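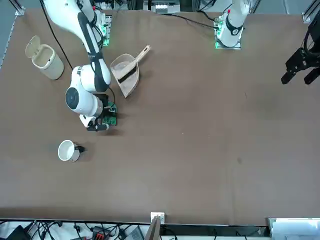 Figure 4. Bench 2 with the cleaning task objects, right gripper above the mug.

4. Setting Up the Tabletop Cleaning Task

This section applies to student teams entering the tabletop division of the Nardale Schools Robotics Program. It should be read after Section 3 (Power and Cabling) and before any team records a practice run. Both arms must have passed the joint check for the current session.

4.1 Task objects

Each bench is issued with one Kullex household set. The set contains a small bin with a hinged lid, a dustpan, a hand brush, a mug or cup and a green cloth. Teams may not substitute objects from home, and may not add tape, grip pads or coloured markers to any item. Damaged items are to be returned to the Figueroa store room and exchanged before the session begins.

4.2 Preparing the bench

1. Confirm that both arms are parked and that the bench supply is switched off.
2. Wipe the tabletop with a dry cloth. Do not use spray cleaner near the base units or the circuit boards.
3. Check that the mounting plates are tight against the table. Report any movement to the supervising teacher and do not attempt to tighten the bolts yourself.
4. Lay the dustpan near the middle of the table and rest the brush across it.
5. Stand the bin on the right arm's side with its lid open.
6. Place the mug or cup within reach of the right gripper. It may be upright or tipped, according to the start card drawn by the team.
7. Switch on the bench supply and wait 15 seconds before opening the Ponska control program.

Note: The start card sets the position of the mug and cloth only. Teams may choose the angle of the brush, provided that it remains in contact with the dustpan.

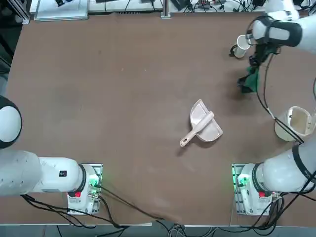
4.3 Practising the cloth movement

The cloth is the most difficult item for new operators, and teams should allow time for it in their first two sessions. Begin with the speed limit in the control program set to 17 per cent.

1. Bring the right gripper down over the cloth with the fingers open.
2. Close the fingers slowly. Stop as soon as the cloth is held.
3. Raise the cloth until its lowest fold is clear of the table.
4. Move toward the cup and pause before making contact.
5. Complete the wipe, return the cloth to its start position and open the fingers.

The second operator keeps one hand at the stop control throughout and calls out if the cloth catches on another object. Operators exchange roles after each completed run.

Caution: Keep hair, lanyards and sleeves away from the table while either arm is powered. No student may reach across the bench to straighten an object during a run. Stop the run, park the arms, switch off the supply and then move the object.

Caution: The wrist cable needs slack. If it pulls tight or hooks over the bin, stop the arm and follow the procedure in Section 3.4. 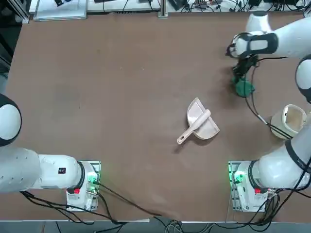
4.4 Recording a run

A recorded run may last no longer than 300 seconds. Timing starts with the first movement of either arm and ends when both grippers are open and clear of all objects. The left arm may remain folded back if the team's plan does not call for it, but it must be powered and must appear in the log as ready.

Save each run under the team number and bench number. Runs that were stopped for safety are to be kept and marked "S" in the logbook, and they do not count against the team's total. Teams that delete a stopped run will be asked to repeat the session.

4.5 Closing down

1. Park the right arm first, then the left.
2. Close the control program and switch off the bench supply.
3. Return the household set to its tub, with the cloth laid flat on top.
4. Sign the bench logbook and have it initialled by the supervising teacher.

Fault codes for the arms are listed in Appendix B.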